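Inicio Reportajes Casa Cocina Economía doméstica Archivo Suscríbete

La segunda vida de las sobras

En casa de Anouk Van Acker los lunes se come lo que hay. No es una norma escrita, pero lleva 11 años en vigor y ha sobrevivido a dos mudanzas. Un resto de lentejas se convierte en relleno de empanadillas, el arroz pasa por la sartén con huevo y las verduras asadas acaban en una crema. «Mi madre lo hacía sin llamarlo de ninguna manera», cuenta.

La cocina de aprovechamiento vuelve a tener público. En Surkimon, la escuela donde Van Acker da clase por las tardes, el curso dedicado a las sobras empezó con 18 alumnos y ahora tiene lista de espera. El más joven tiene 19 años; la mayor, 62.

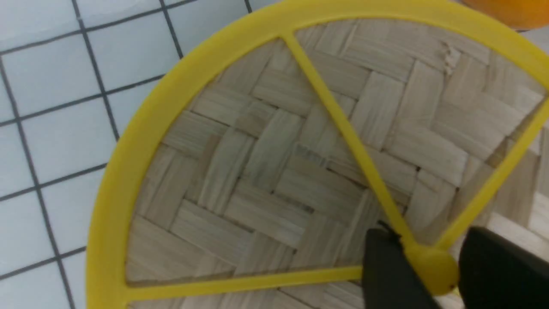

Foto: Archivo Surkimon

Los motivos para apuntarse son variados. Unos hablan del precio de la compra y otros del disgusto de tirar media bolsa de espinacas cada semana. También hay quien se acaba de independizar y no sabe cuánto aguanta un caldo en la nevera.

La primera clase no se cocina. Los alumnos anotan durante siete días lo que va a la basura y llevan la lista. El pan gana siempre, seguido de la fruta madura y de los yogures olvidados al fondo. «Cuando lo ven en un papel, compran de otra manera», dice Van Acker.

Después llega el orden. Eifion Mathias, que trabajó como jefe de partida en el restaurante Koster antes de pasarse a la enseñanza, traslada a las casas lo que se hace en cualquier cocina profesional: etiquetar con fecha, poner delante lo más antiguo y guardar en porciones pequeñas. El cocido se enfría antes si se reparte en recipientes bajos — una olla entera en la nevera tarda horas — y luego se descongela solo lo necesario. 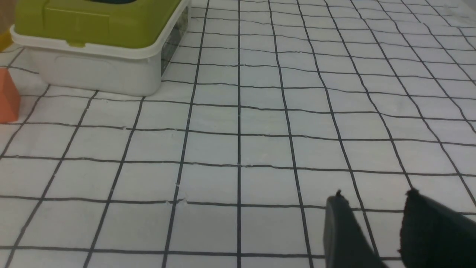 Un recipiente de plástico con tapa verde lima.

Mathias desconfía de las recetas demasiado cerradas. Prefiere enseñar bases: una bechamel, un sofrito, una masa sencilla. Con ellas se da salida a casi cualquier resto de carne o verdura. Las croquetas siguen siendo la clase más solicitada, y la de encurtidos, la que más discusiones provoca, sobre todo por la cantidad de azúcar.

No todo se puede salvar. El arroz que ha pasado la tarde fuera de la nevera se tira, y lo mismo ocurre con el pescado de olor dudoso. Van Acker insiste en ello en cada grupo — ahorrar un plato no compensa una mala noche.

En julio la escuela cierra y los dos profesores preparan el temario de otoño. Habrá una sesión nueva sobre legumbres y otra sobre pan duro, con sopas de ajo, migas y torrijas.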